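4. Who Gets a Visit, and Who Does the Visiting

I came to the sick-visiting books by accident. I'd gone to Brulorville to read the minutes of Sultana Lodge, and the minutes were mostly about the roof. The visiting books were in the same cupboard, under the regalia cases, and once I'd opened the first one I more or less gave up on the minutes for a month.

A quick word on how the thing works, for readers who haven't belonged to a fraternal order. When a member is ill, or laid up, or has lost a spouse, the lodge sends someone around. The visitor goes, stays a while, and afterwards writes a slip with the name of the person seen, the date, and a line or two on how they were doing. At Sultana the slips get pasted into a book. At Fonano Lodge, on the other side of town, they go into a box and later (sometimes much later) someone copies them out by hand. I read 2,067 slips from the two lodges together and matched them to 164 members who had been visited at least once.

The older literature treats this kind of visiting as a check on claims. If the lodge paid sick money, it wanted to know that the man in bed was in fact in bed. That may well have been true when there was sick money to pay. Neither lodge has paid any for decades, and the visits have gone on all the same, so I wanted to know what people think they're for now.

4.1 The long-service problem

My first guess was that visits would track years of membership. Lodges are fond of long service. There are pins for it and dinners for it, and a member with 50 years in can expect a certificate and a good deal of applause. So I expected the old hands to be seen most, and the newer people to be a bit neglected.

The slips didn't bear that out, at least at Sultana. Members in their first few years were visited quickly when they fell ill, often by the person who had proposed them. Members with very long service were visited quickly too. The people who waited were in between. They'd been in long enough for the proposer to have moved away, or died, or just stopped thinking of them as a responsibility, and they hadn't yet become the sort of member whose name everyone knows.
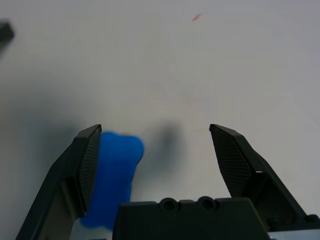 The in-between members are the ones I ended up caring most about, and I've tried out several ways of talking about them. Selvaraj Karunaratne, who has served as almoner at Sultana twice, told me the lodge had "two good hands and a hole in the middle," meaning the proposers on one side and the old friends on the other. I've found it useful to take him literally. Picture those two dark fingers with the wide gap left open between them, and you have the shape of my data: plenty of grip at either side, textured pads and all, and then a stretch where a person can lie ill for three weeks before the name comes up in open lodge. Fonano shows the same shape, though the gap there is narrower and I'm less sure of it, given the state of the box.

I asked Rakiya Ajayi about this. She joined Fonano after a work transfer and had an operation in her ninth year. Her first visitor came after she was already back on her feet. "I wasn't hurt by it," she said. "I thought, well, they'll be busy. Then I thought, I've been busy too, who haven't I been to see?" She put herself down for visiting that February and her slips are among the longest I read. Several run onto the back.

4.2 What the slips leave out

Slips are short, and they are written by people who know they'll be read aloud. "Found him cheerful" appears so often that I stopped treating it as information. A few visitors have a private code. Asanka Thambiah writes "garden discussed" when the visit went well and "weather discussed" when it didn't, and he was quite happy for me to say so, as everybody at Sultana has known it for years.

Then there's the question of phone calls. Sultana doesn't count them. Fonano does, if the call lasted long enough for the caller to sit down – that's the rule as it was given to me, and I couldn't get anyone to make it more exact. It means the two sets of records aren't really measuring one thing. I've kept them apart in the tables for that reason and would ask readers not to add the columns together.

The names of those due a visit are also kept somewhere that leaves no trace. At both lodges the current list is read out at the start of the meeting and altered as people speak up. Names go on, names come off, and by the time the festive board is over only the secretary's memory holds the earlier version. I sat through five of these meetings and took my own notes, which I compared with the slips afterwards.
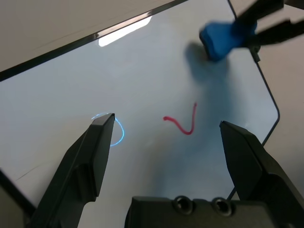
Figure 2. Whiteboard with blue eraser.

Comparing my notes with the books, I found that most names read out did get a slip within two weeks. Where there was no slip, I asked. Usually the visit had happened and the paperwork hadn't. In a couple of cases two people had each assumed the other was going, and Svitlana Polishchuk, the present almoner at Fonano, now reads out the visitor's name right after the member's and waits for a yes.

Lercombe's lodge, which I had hoped to use as a third case, kept slips for one year only and then went back to word of mouth. Kasun Weerakoon, its secretary, let me sit with him on a Tuesday evening while he went down the roll from memory and told me who had been to see whom. He was confident about nearly all of it. I have no way of checking, so Lercombe is left out of the counts, but I draw on that evening in Section 5, where I turn to widows and widowers and the awkward matter of when the visits stop.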